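Rokotine Hand-Held Gripper Pair, refurbished

Sold by Grarilow Equipment
Condition: used, inspected
Sold as: pair, left and right, marker cubes fitted
Price: 3,000 per pair
Status: limited stock, see fault notice before ordering

The maker's sheet calls this a drift-free tool for recording hand motion. We have stopped repeating that. The grippers are well built and the finger action is smooth, but units from the first batch have a problem with the cube mount, and we would like you to read about it here and not find it in your own data.

The two screws that pin the cube bracket to the housing can back out under normal use. The cube then tilts by a hair. You will not see it and you will not feel it. The tracking software goes on reporting a clean lock, and every position it logs from that point is wrong. Kozan, our test shop, lost 174 recordings to this before anyone questioned the numbers. The software gave no warning at any stage, so we don't put much faith in its green light.
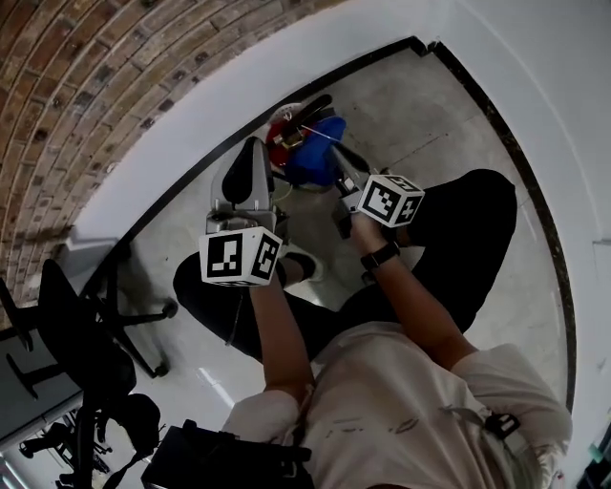 Fault notice: cube mount

Posted Thu 19 April

Each gripper carries a white cube with square black markers, and the cube sits at the base, just above the hand. It is an easy spot to knock. Seated work close to the floor, one gripper in each fist, gives it plenty of chances to meet a knee or a chair.

Rokotine's answer was a drop of thread locker. We tried it. It held on some pairs and let go on others, and we never got a straight reply about why. Pairs we ship now have the Jokier bracket instead, which adds a locating pin. Kozan ran one pair through 600 squeeze cycles with no movement we could measure. One pair is one pair — we are not calling it fixed.

If you already own a first-batch set:

Stop recording and check both cubes for play.
Do not just retighten and carry on. Recalibrate first.
Treat anything logged since your last good calibration as suspect.

Bracket kits are free to anyone who bought from us, through the end of September. If you bought elsewhere, ask your seller, and ask in writing.

Returns accepted on unopened and opened pairs alike.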